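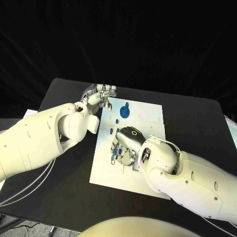
*Attachment 1. Right hand down on the lower-left part of the board, left hand over the upper-left corner.*

**Ticket 237 -- Lighting and contact rules for peg board trials**
Opened: 2023-02-21
Site: Tetadby, bench 2
Opened by: Evaristo Sorrentino
Status: closed, one follow-up

**Problem**

Trials on the blue-parts board are being logged as valid when they don't meet the bench procedure. Two points came up in review. The right hand is resting its weight on the board during part handling, and trials are being run under colored light with no lighting entry in the log.

**What the procedure says now**

- Section 7: the free hand may steady the board. It doesn't say how, or where.
- Section 7 also says both hands start clear of the board. Operators at Gresik read this as "clear at start only." Operators at Tetadby read it as "clear unless working."
- Lighting isn't mentioned anywhere. The Kemppainen version of the procedure had a line for it, and it was dropped in the merge last June.

**Log**

Entry 1. Went through the 23 trials in the Stomano folder. The contact field is blank in most of them. Can't sort them by contact type without watching each one again.

Entry 2. Asked Gresik how they log a flat hand on the plate. They put it under "grasp" if a part is under the fingers and "brace" if not. We put both under "other." Neither is wrong by the text we have.

Entry 3. Checked cable routing while I was at it. There are thin white cables at the arms, and some run over the tabletop. The procedure says cables stay off the board itself. No change needed, but I'd like the check written down before each run.

Entry 4. Lighting. Trials under pink light are fine to keep. They need a tag so they don't get pooled with the plain-light ones.

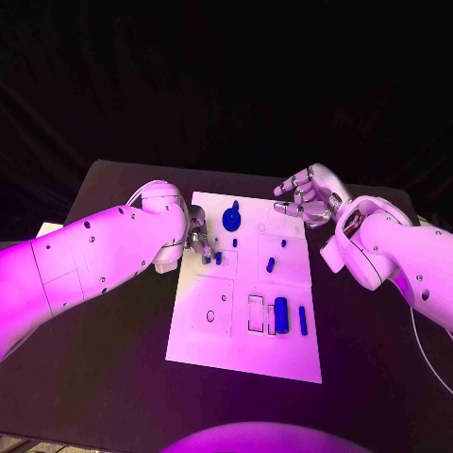

*Attachment 2. Pink light. Left hand at a small blue cylinder, right hand raised clear of the board.*

Entry 5. Using attachment 2 as the reference for hand position in the revised text. One hand works, the other is up and off the plate. Attachment 1 goes in as the reference for contact that has to be logged.

Entry 6. Draft wording sent to both sites:

> 7.1 The hand that isn't working stays raised above the board.
> 7.2 If a hand presses on the board, log it as "grasp" or "brace." Don't use "other."
> 7.3 Log the light color for every trial, including plain.
> 7.4 Check cables before each run and initial the sheet.

Entry 7. Gresik wants 7.1 relaxed for parts that need force to seat. Agreed -- the operator can brace, but it has to be logged under 7.2.

**Resolution**

Section 7 replaced with the wording above, plus the Gresik exception. Old trials stay in the folder and are marked "pre-revision."

**Follow-up**

Contact field to be made required in the log form. Assigned to Evaristo Sorrentino.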